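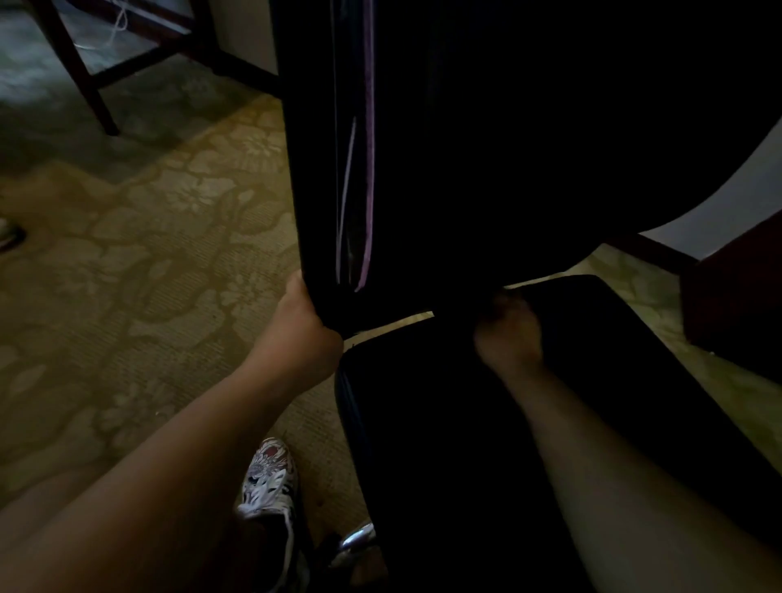 Why did the left arm keep pulling on the lid after the stop was pressed?
The stop button on the desk only paused the task program, and the arm controller continued with the last force command it had received.

Notebook, suitcase task, Misville lab, 23 October 2018

I write this down the same evening, while I still remember the order of things. Hongmei Fang was on the desk side and I was standing by the robot. Nobody was hurt. The suitcase is damaged at the hinge and the left wrist must be checked before we use it again.

The trial was number 767 in the log. The task was the usual one: left gripper takes the corner of the lid, lifts it, right gripper goes into the gap and holds the base down. The grasp was good. At half height the lid stopped moving, and I saw that the zipper was not open all the way at the back. The left arm pulled harder. I said stop, Hongmei pressed the desk button, the screen went to "paused", and the arm went on pulling. The base came up from the floor with the right gripper still inside.

Then I pressed the red button on the robot's own base. The arms became soft and the whole suitcase fell down. I was standing too close for this. My foot was beside the case, and next time I will stay behind the tape line, also when I think I can see better from near.

What we found in the log:

Peak force at the left wrist was 113 N. Our limit for this task is 40 N. The limit was in the task program and it did trigger, but it asked for the same pause as the desk button, so it had the same weakness. In other words we had two protections and they were really one.

The pause has worked in all trials before, as far as we looked. In those the arm was in position mode, and in position mode a pause means "stay where you are". For the lid we changed to force mode in August, after the Liang gripper fingers were mounted, and in force mode the controller keeps the last force until somebody tells it another. I made this change myself and I tested the lifting, but I did not test the pause. It should have been on my list.

We repeated it slowly in the afternoon with the right arm parked and a spring scale tied to the left gripper in place of the lid. Force command 10 N, pause from the desk, and the scale stayed at 10 N for over a minute until we cut it. So it is confirmed, and it has nothing to do with the zipper.

Done today:
Force mode is locked on both arms.
The red button is now on a cable, so the person at the desk has it in the hand.
Paper note on the desk button: PAUSE ONLY, DOES NOT STOP THE ARM.

Still open:
Limit check has to move down into the arm controller. Hongmei has written to Pistitz and asked if their firmware can do it — no reply yet.
Pause in force mode should bring the force down to zero in a short ramp. A sudden zero will drop the lid on the other gripper, as we saw.
Left wrist: I feel a small play when I turn it by hand. Compare with the right one before the cover comes off.
Zippers: open fully and look at the back corner before each trial. The person who resets the case does it and signs the sheet.

The colleagues in Nosham use the same program with their arm. I called them before I went home and they will stay in position mode for now.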